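Iton to collect old clothes and cloth from the kerbside from December

Households in Iton will be able to leave unwanted clothes, bedding and other cloth out with their recycling from December, after the council agreed a contract with the reuse firm Ullora.

The service will replace the textile banks in the town's car parks, most of which will be taken away over the winter. Residents will be sent a roll of purple sacks and can put out up to two filled sacks at each fortnightly recycling collection. There will be no charge.

The council said the change followed years of complaints about the banks, which were often full and had become a target for fly-tipping. Bags left beside them in the rain usually had to be thrown away, even when the clothes inside had been good enough to sell.

Under the contract, Ullora will pay for the sacks and for fitting cages to the existing recycling lorries. The council will pay the crews as it does now. Any money made from selling the clothes will be split, with the council's share going back into the waste budget.

A trial of the service ran in the Dolan area of the town last spring. The council wrote to 2,000 homes there and offered each of them a sack. Of those, 976 put out a sack at least once during the trial, which was more than officers had expected from streets where few people had been using the banks.

Ardalan Sadeghi, the council's head of waste and street cleaning, said the trial had shown that people would sort their old clothes if they did not have to drive anywhere to get rid of them.

"A lot of what came in from Dolan was things people told us they had been meaning to take to the bank for months," he said. "Curtains, school uniform, duvet covers. Some of them had no car and had been putting it all in the black bin."

He said the trial had also brought up problems which the council had tried to put right before extending the service. Crews found that some sacks split when they were overfilled, and the new ones will be made of thicker plastic. A number of residents left sacks out the night before collection and found them gone by the morning. The council is now asking people to put them out by 6.30am on the day itself.

Items that can go in the sacks include clothing of all kinds, sheets, towels, curtains, blankets, tablecloths, bags, belts and pairs of shoes tied together. They do not have to be in good condition. Torn or worn cloth will be accepted as long as it is clean and dry. 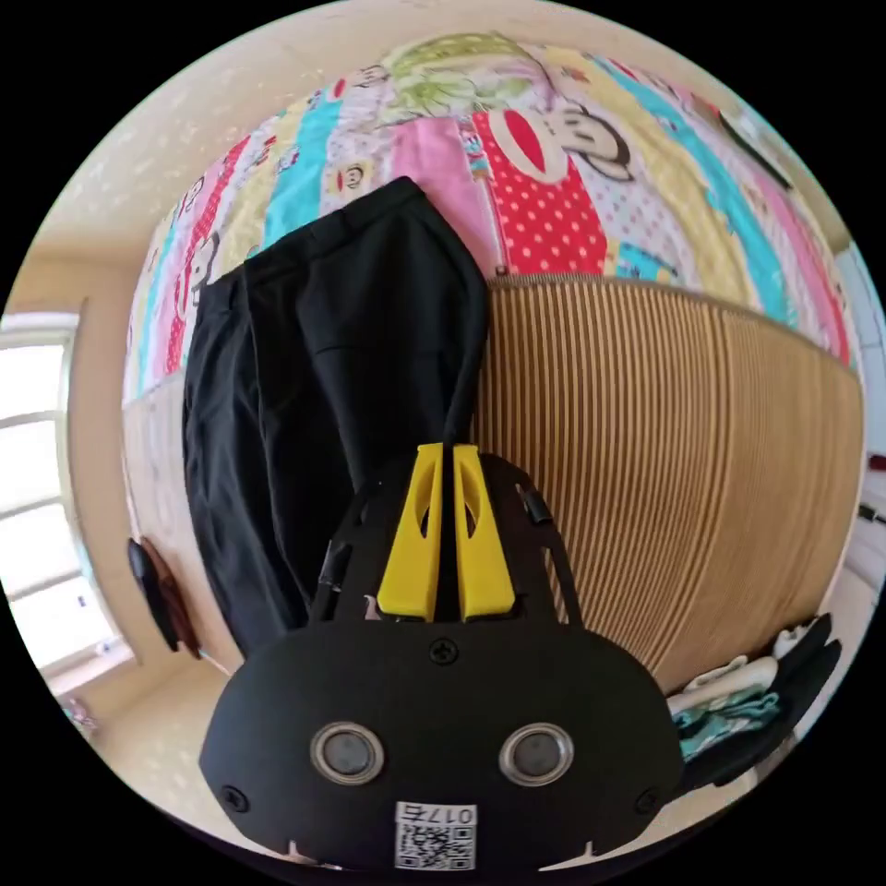

Cloth of many kinds can go in the new sacks, provided it is clean and dry.

Duvets, pillows, cushions, carpets and mattresses will not be taken. Nor will anything soaked in paint or oil. Those can still be brought to the household waste site on Plillar Road, where the textile bank will stay in place for people who would prefer to use it or who have more than two sacks to get rid of.

Flats with shared bins will not be included at first. Sadeghi said the council was talking to landlords and managing agents about where sacks could be kept between collections, and that he hoped to have an answer for the larger blocks by next summer. Until then residents of flats can pick up sacks from the library and leave them, filled, at the Plillar Road site.

The decision was approved at a meeting of the full council after a debate lasting almost an hour. Most members spoke in favour, although several asked what would happen to the town's charity shops, which rely on donated clothes for much of their stock.

One councillor said the shops in the high street were already finding it hard to get enough good clothing, as more people sell their own online. She asked for a report on the effect of the new service after its first year, and this was added to the motion.

Ullora said it did not expect to take much away from the shops. The company said people tended to give their best things to a charity they knew and to use a collection service for the rest. In the Dolan trial, it said, more than half of what was collected was too worn to be sold in this country as clothing.

The firm has also agreed to set aside children's coats and shoes in good condition for a clothing bank run from the Methodist hall, and to let charity shops in the town put their own unsold stock on its lorries free of charge. Several shops now pay to have that stock removed.

A manager at one of them, who asked not to be named, said the free removal would be a help but that she would wait to see what happened to donations after Christmas. "January is when we get most of our good stuff," she said. "People clear out their wardrobes. If that all goes in a sack at the gate we will notice it very quickly."

All the cloth collected will be taken to Ullora's warehouse outside the town and sorted there. Clothing that can be worn again will be sold, partly in Britain and partly abroad. Worn cotton will be cut up for wiping cloths, and wool and mixed fibres will be sent for shredding, to be used as filling and padding. The company said a small amount, mostly wet or dirty cloth, could not be used for anything and would be burned for energy.

Councillors asked how the town would know where the clothes sold abroad ended up. Ullora said it would give the council a list of its buyers every six months, and would not send out bales that had not been sorted. The council can end the contract early if the lists are not provided.

The contract will run for 10 years, with a break after the fifth. Opposition members said this was too long for a market in which prices for used clothes had been falling, and put forward a shorter term. Their amendment was defeated. Officers told the meeting that no firm had been willing to pay for the lorry cages on a shorter contract.

Concern was also raised about the cost to the council if prices fell further. Officers said the town would not have to make payments to Ullora in that case, though its own share of the income could drop to nothing. No income from the scheme has been included in next year's budget.

The textile banks will be removed in stages, starting with the one behind the swimming pool, where fly-tipping has been worst. Signs will go up on each bank a fortnight before it is taken away. The council said that anyone who leaves bags on the ground after a bank has gone could be fined up to £1,000, the same limit that applies to other fly-tipping cases it deals with locally.

Sadeghi said he did not expect to issue many fines in the first weeks. "We know some people have used the same bank for years and will turn up out of habit," he said. "Staff will be there for the first few days after each one goes, and they will have sacks with them to hand out."

Sacks and a leaflet will be delivered to houses during the two weeks before the service starts. Crews will leave a new sack for each full one they collect. Extra sacks can be picked up from the library and the council offices during normal opening hours, and collection days will stay as they are.

Residents who need help carrying sacks to the kerb, and who are already on the list for assisted bin collections, will not have to apply again. Others can ask to be added by phone or through the council's website.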